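Workshop notebook, Drarndale - 14 June 2025
Ball sorting, table two

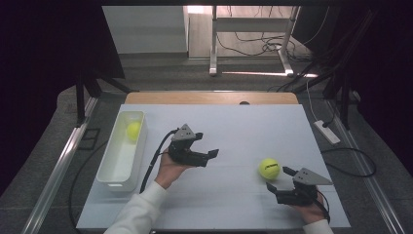 Why bother sorting tennis balls before they go back to the club?
Because the players at Simiyu can feel a dead ball on the first serve, and they were very kind but quite clear with us in December that they would like a few less of them.

So, a long and pleasant morning on the balls. I kept to the habit Kanini taught me, a few balls out at a time, with the white bin on the left of the board and the rest of the surface left free so there is room to look at each one properly. The board has picked up some creases but it still lies nicely on the wood, and a yellow-green ball shows up so well against it that I would not go back to working on the bare tabletop, even though I do like the look of that table.

Kanini Koech wants the printed logo looked at as well as the fuzz. Her feeling is that a logo wears away sooner than the felt does, so a ball with the print still sharp and black has probably not seen much court time. I was doubtful, but I tried it on the first batch and agreed with her more often than I expected to (she will enjoy reading that). Where we differ is on the fluffy ones. I would keep them for the beginners, who seem to like a slower ball, and she would send them straight to the school at Biltavham for chair legs. We can talk it over on her next shift.

The bin itself is a good shape for this. It is shallow, so I can reach the far end without leaning, and the rounded corners mean no ball gets wedged. I did wonder about a deeper one from the Rirkov catalog, item 3494, but then I would be fishing around in the bottom all day and my back has opinions about that.

Erasto Mushi stopped by and asked for the running total for the season - it stands at 318, and I have put it on the inside cover too so he can find it without me. He also thinks we should do a bounce test on the doubtful ones, and I said yes, gladly, if he brings the tape measure back.

Still to do: new labels for shelves 3 and 8, and write to Simiyu about the pickup.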